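Fandarside staff kitchen: arm and oven station checklist, with comments
Inspected 5th April by Hadi Nassar. Comments added by Yoon-hee Yeom, kitchen lead. 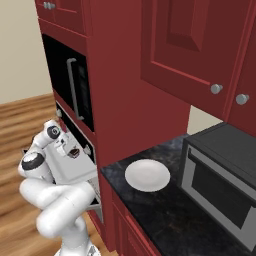 The station has now run through 47 lunch services with the arm taking over oven loading and unloading. The checklist replaces the one we used when staff did all of that by hand. Each line is marked OK, Action or Not checked. Comments are from whoever was on shift unless a name is given.

1. Stop and isolation

1.1 Stop button reachable from the counter side without crossing the arm's reach. OK.
1.2 Stop button tested with arm moving. OK. Arm held position and did not drop.
1.3 Isolator key kept in the office, signed in and out. Action. Two entries in the key book have no return time.
Comment (Yoon-hee): Both were mine. I had the key in my apron through the afternoon. I've asked for a hook by the door so it isn't a walk to the office each time.

2. Oven column

2.1 Lower door drops fully open and stays open. OK.
2.2 Rails straight and free of burnt food. OK after cleaning.
2.3 Knobs and handle tight. OK.
2.4 Arm clear of the door before anyone closes it by hand. Action.
Comment: People still close the door with a knee when their hands are full. We all did it for years. With the arm there it has to stop, and the new starters are better at it than we are.
Comment (Hadi): Agreed. To be covered again at the next shift meeting. Add a line to the induction sheet.

3. Arm and gripper

3.1 Joints wiped, no grease or crumbs in the gaps. OK.
3.2 Gripper closes evenly. OK.
3.3 Covers in place and not cracked. OK.
3.4 Speed set to the shared-space limit. OK. Checked on the Pivier panel, setting 2.
3.5 Fault log read and signed. Action. Log reference 523 is still open.
Comment (Yoon-hee): 523 is the one where the arm waits at the oven and asks for a person. It's safe but it happens in the middle of service, and whoever is plating has to leave the plates and come over. Aditz have been told.

4. Counter

4.1 Nothing left hanging over the counter edge next to the column. OK.
4.2 Plates put down where staff can pick them up without leaning across the arm. OK.
4.3 Microwave door opens fully and is used by staff only. OK.
Comment: Could we have a marked line on the worktop? At the moment each shift has its own idea of where the arm's side ends.
Comment (Hadi): Yes. Tape for now, to be reviewed in September.

5. Floor

5.1 Boards dry, no trailing leads. OK.
5.2 No trolleys parked within the arm's reach. OK.

6. People and tasks

6.1 Every shift has a trained person named on the board. OK.
6.2 Gloves and oven cloths still available for hand unloading. Action. Cloths had been moved to the store room.
Comment (Yoon-hee): Please put them back. If the arm stops we still have hot trays to get out.
6.3 Staff asked about workload. OK, see below.
Comment: Fewer burns on the forearms and less bending, which my back likes. What I miss is being able to look at a tray and decide it needs another few minutes. Now I have to tell the panel first.
Comment: More time at the counter, but it's standing in one spot. Can we swap round halfway through?
Comment (Hadi): Swap to be tried on the early shift. Yoon-hee to write the rota. The Ngô training notes say nothing on standing time, so I have asked for advice.

Actions carried forward: 1.3, 2.4, 3.5, 6.2.
Signed: H. Nassar, Y. Yeom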